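Jul 5, 2025. Bench notes, bins and bin surfaces.

Came in on a weekend because the room is quiet and I wanted to settle the argument about the metal bins before we order more of them. It isn't settled. Writing down where I got to so Océane doesn't have to ask me twice.

Background, for whoever reads this in August: we have the old gray bins, which everyone complains about, and we have the Skodora quote for a new set with a coated floor. The claim from Skodora is that the coating keeps a clean look for 2,000 cycles of loading and emptying. I asked what a cycle was. The reply was a brochure. Mieczysław thinks the coating is worth it. I think we are about to pay for a nicer color.

What I wanted to know:

- whether the scuffing on our floors is dirt, wear, or both
- whether it makes any difference to the stuff we put in
- whether the sloping panel at the back is helping or just sitting there

**Cleaning**

Did the floor of one bin by hand. Started with a damp cloth and plain dish soap, then wiped again with clean water and dried it with a paper towel. The towel came up gray. The floor looked the same. Went back with the Jera cleaner, the one in the spray bottle that smells like oranges, left it on for 10 minutes as the label says, wiped, rinsed, dried. Towel came up a little less gray. The floor still looked the same.

So my reading is that most of what people call "dirty" in these bins is the surface itself and will not come off. I would not bet much on that from one bin. But I have now read two emails saying the bins "need a proper clean," and I gave one a proper clean, and I can't tell the difference from across the room. Up close, with a flashlight held low, I can convince myself the middle is brighter. I could probably convince myself of anything with a flashlight held low.

Did not try an abrasive pad. Mieczysław wants to. My objection is that we would be swapping one set of scratches for another and then calling the new ones clean. If he does it, please do it on one of the retired bins and mark it with tape on the outside.

**Rolling**

The other complaint is that round things end up against the back and stay there. This is supposed to be caused by the worn floor. I don't buy it. The table is the first suspect. Put the long level on the tabletop and the bubble sits slightly toward the rear. I have mentioned this before. Shimmed the back legs with folded card, checked again, bubble in the middle, and then dropped a few round toys in by hand from about the height of the rim. They still went where they liked. Some to the back, some to the side, one straight into a corner.

Then took the shims out and did the same again and could not see a clear change, which annoyed me more than a bad result would have. I was hoping for a clean story about the table.
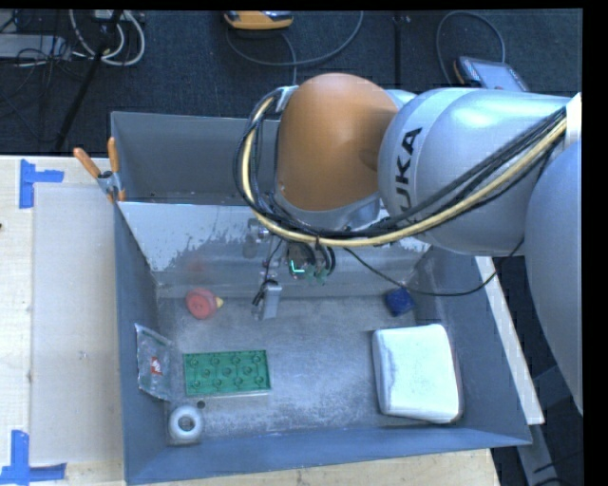 *Gray bin on the pale table, red round toy near the rear left of the floor. Note the cloudy patches and the streaks on the back panel.*

The back panel is the part I had not thought about. It slopes and it is much shinier than the floor, so in overhead light it is the first thing you look at, and the streaks on it make the whole bin seem worse than it is. I suspect that half the complaints are really about that panel. The darker patches along the lower part may be staining or may be reflections. I went back and forth on this and I'm leaving it open. Someone should turn off the ceiling lights and look again with a desk lamp moved from side to side. If the patches move, they are reflections.

As for what the slope does for round things, I can see the idea: they meet it and come back toward the middle. In practice a light toy with a bit sticking out doesn't roll like a ball at all. It wobbles, tips onto the bump and stops. The floor could be polished like a mirror and I think it would still stop. We should not be testing "rolling" with a thing that has a tip on it and then blaming the bin.

**The Onishi liner**

Also tried the Onishi rubber liner that has been in the cupboard since we bought it. Cut it too small the first time, of course. Second piece fits the floor, but the edge lifts at the front and I can see small things getting under there. It does stop the rolling. It also smells, and it picked up lint within the hour. I would call it a mild improvement to one problem and a new problem of its own. Not recommending it. Not throwing it out either.

**Cost**

Skodora wants 1,700 for the set, delivery on top. For that I would want to handle a sample first, for a couple of weeks, next to an old bin, in the same light, with the same toys. Océane says Sedlow in the other building has 4 coated bins that have been in use since last year. If that's true I'd much sooner look at those than at the brochure. Asked her to find out if we can borrow one.

**To do**

- Desk lamp check on the back panel
- Borrow a used coated bin from Sedlow, oldest one they will part with
- Get a proper ball with no bumps on it
- Ask Skodora again what a cycle is
- Level the table anyway

M. if you read this before Monday, please leave the cleaned bin alone. I want to see how fast it gets back to what it was.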